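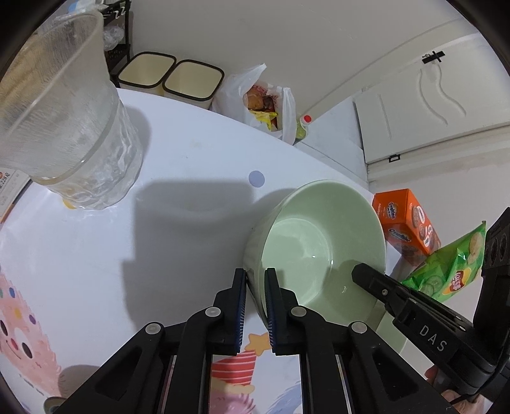

Fongchan Boonyarit wrote back on the last report that she'd read all four pages and still couldn't tell whether a machine could clear a table in someone's home yet. Fair enough! So I'll try to be plainer this time, and I'll start with bowls.

Bowls are going well. The model we're training from the hand-held gripper recordings now picks up a bowl by the rim on most tries, even when there are snack bags and boxes close by. We set ourselves a target of 500 usable recordings for the bowl work and we finished with 1247, mostly thanks to the Rivport group getting faster (they've stopped redoing every grasp they don't like, which I'd been begging them to do since spring). Across all chores we're at 2749, and that includes the towel folding I told you about last time.

Clear cups are another story. The arm at Vollusura still closes its fingers short of a see-through cup maybe one time in three, and when it does get hold of a thin one it squeezes too hard. I've asked for softer pads and a lower force limit, and we'll rerun the cup tests once both are in. Patterned tablecloths slow it down too, more than I expected – it keeps treating a printed dot as something to pick up.
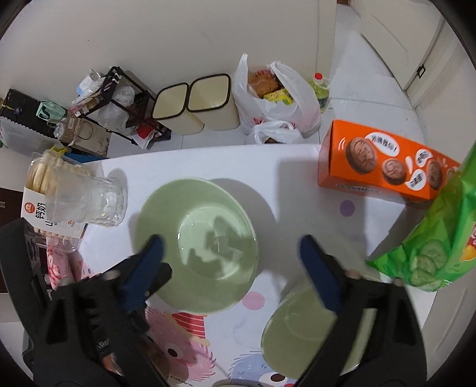
Could you leave one of these machines alone in a kitchen today? Only for a very short job, with unbreakable dishes and a person in the next room. I'd be comfortable letting it stack two bowls and move them to a tray. I wouldn't let it near the glasses.

The shop-floor side is a bit further along, I'm happy to say. At Pundumwood the arm has been putting boxed goods back on a low shelf, and it ran 12 shifts before anyone had to step in for something serious (a box wedged sideways, and then it just kept pushing). Boxes are easy, of course. Bags of chips aren't, and we've left them out of the shelf trial until the fingers can grip something that crumples.

On money, we're under on travel and over on gripper parts, so I'd like to move the leftover travel funds across if you're okay with that. Van Damme has quoted us for the new pads and will hold the price through August. A yes from you by then would keep the cup tests on schedule, and I'll send the parts list separately.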